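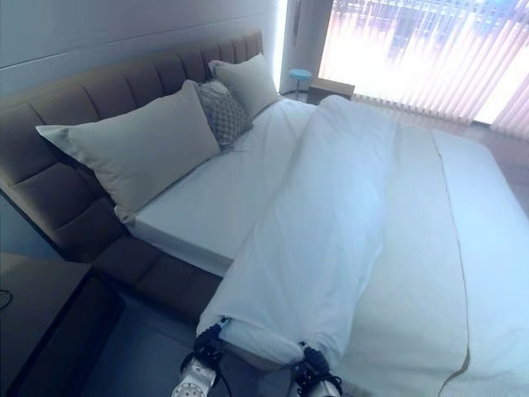 Rirosgate Test Apartment
Incident review meeting, bed-making line
Wednesday, 2 p.m., the small meeting room, then the bedroom, then the small meeting room again

Present: Gemma Lambert (chair), Darren Hebden (operations, minutes), two from controls, one from Zeltico support by phone, Whiteley (building management) for items 1 to 3
Apologies: the gripper vendor, who had been told Thursday by somebody

1. Minutes of the last meeting

Accepted, with one correction. The last set recorded that the release fault was "closed." It should have read "not seen again yet." Darren accepts responsibility for the optimism.

2. What happened

Gemma asked for a plain account before anyone offered a theory. Controls already had a theory and were asked to hold on to it.

The Drorkex was on run 222 of the duvet task. The task is to take hold of the foot of the duvet at both corners, draw it down and across, lay it flat, let go, and back away. Everything up to "let go" was normal. The right gripper opened. The left gripper reported that it had opened and had not. The robot, having been told by itself that both hands were free, moved on to the next step and backed away from the bed with a corner of the duvet still in its left fingers.

The duvet went along. So did one of the pillows, which had been lying on it by then, and a glass of water that had no business being on the nightstand (see item 5). The operator on shift was Darren. He went for the stop button on the robot's base and could not find it, as it was under the duvet. He then went for the handheld stop, which was on its charger in the kitchen. From first call of "stop" to actual stop was 18 seconds by the log. Darren would like it noted that it felt longer and that he ran.

The robot came to rest against the bedroom door. No one was hurt. The glass broke. The duvet has a small tear at one corner and has been kept as it is, in a bag, with a label on it.

Whiteley asked whether the noise reported from the apartment below was the glass or the robot meeting the door. The meeting believes it was Darren.

3. Damage and the building

Door: scuffed at knee height. Whiteley has seen it and is satisfied that it is a scuff. Zeltico will pay for touching up the paint. Whiteley asked that the same shade be used this time and the meeting agreed that this was fair.

Floor: water was wiped up straight away. No marks found.

Whiteley also asked whether tenants should be told anything. Gemma said the apartment is locked during runs, that the robot did not leave the bedroom and could not have left the unit, and that she would put this in a short letter. Whiteley asked that the letter not use the word "autonomous," which produced a good deal of mail in September. Agreed.

Whiteley left at this point, with thanks, and with the last of the coffee.

4. Cause, as far as we have one

Controls released their theory. The gripper decides it is open when its motor has turned far enough in the opening direction. It does not look at the fingers. If the coupling between motor and fingers slips, the motor can turn as far as it likes while the fingers stay where they are. The left coupling was taken apart on the bench and the set screw was loose enough to turn by hand. The right one was tight.

Zeltico support said the screw is meant to be checked every 2000 open-close cycles. Gemma asked where this is written. Support said it is in the maintenance guide. Gemma asked which version. There was a pause on the line. It is in the new version, which support sent over while we waited, and which has a nice cover.

Nobody at Rirosgate had been counting cycles on either hand. Controls can recover a figure from the logs and will do so, although they do not expect to enjoy it.

Second point, raised by Darren. Even with the screw loose, the robot had a fair chance to notice. The force reading at the left wrist climbed as soon as it began to back away and reached 49 newtons at its highest. The limit at which it stops by itself is set above that. Controls explained that the limit was raised in order to stop the robot from halting every time it tugged a sheet out from under the mattress, which it used to do constantly, and which everyone complained about. Darren confirmed that he was one of the people who complained.

There was some discussion of whether a robot should ever believe its own hand. The view of the room was that it may believe it, but should check. Gemma proposed that after each release the arm lift a short distance and wait, and that the head camera look for cloth between the fingers before the base is allowed to move. Controls said this would add time to every run. Gemma asked how much time was added by the door.

Zeltico support wished it recorded that the gripper had performed within specification. It is recorded. The meeting also wished it recorded that the fingers did not open.

5. The stop button

This took the longest and is, in the chair's opinion, the actual safety matter. The coupling was a fault, and we will have others. The stop being out of reach when the fault came is a different kind of problem and belongs to us.

Points made:

The base button is at a sensible height for a factory and a poor one for a bedroom. Anything the robot drags will tend to land on it. A second button on the back of the shoulder was suggested. Zeltico support thinks this is possible and will ask.

The handheld stop has to be in the operator's hand or clipped to the operator during every run. That was already the rule. Darren said it was on the charger as the battery had been showing low since the morning. He knows. A second handheld will be bought so that one can be charging. Until it arrives, a low battery means no runs, and this includes afternoons when we are behind.

The operator had been standing on the window side, with the bed between him and the robot. This gives the best view of the work and the worst route to anything useful. A standing spot by the door side was proposed, then withdrawn when it was pointed out where the robot had ended up. The group moved to the bedroom to try some positions with the robot powered off. Gemma stood in for the robot, with the bagged duvet. A spot was agreed and will be taped on the floor.

No drinks in the bedroom. The owner of the glass was not identified. Darren has bought a new glass.

6. Whether to restart

Controls would like to resume on Friday with the screw tightened and thread-locked on both hands. Gemma will not agree to a restart on that alone. After discussion, runs may resume when the items marked "before restart" below are done and she has seen each one working. Supervised arm movements with the base locked may go on in the meantime, so the gripping data for the end of the month is not lost.

Darren asked if run 222 counts as a failure or an abort in the weekly figures. The two are totaled separately and the abort column looks better. It counts as a failure.

7. Actions

Before restart:
Tighten and thread-lock both couplings, mark them with paint so that a slip shows. Controls.
Add the lift-and-look check after release, base locked until it passes. Controls.
Lower the wrist force limit for any backing-away move only. The sheet-tugging moves keep the present limit. Controls.
Tape the operator's spot. Darren.
Buy second handheld stop. Darren, who has been told to use the company card and not wait for the form.

After restart:
Recover the cycle count for each hand and start a log sheet by the charger. Controls.
Ask about the shoulder button, in writing. Zeltico support.
Send maintenance guide changes to Rirosgate when they are made. Zeltico support, who agreed that this seemed reasonable.
Letter for tenants. Gemma.
Paint, correct shade. Zeltico, with Whiteley to approve the can before it is opened.

8. Any other business

Controls asked if the torn duvet could be replaced, as the spare is a heavier one and the grip settings do not suit it. Approved. Same make and size, please, and keep the receipt.

Darren asked if the log entry "base motion completed successfully" could be changed for run 222. Gemma said logs are not edited. A note may be added underneath.

Next meeting: same time next week, or sooner if required. Vendor to be invited by Gemma personally.

Meeting closed at 3:40 p.m.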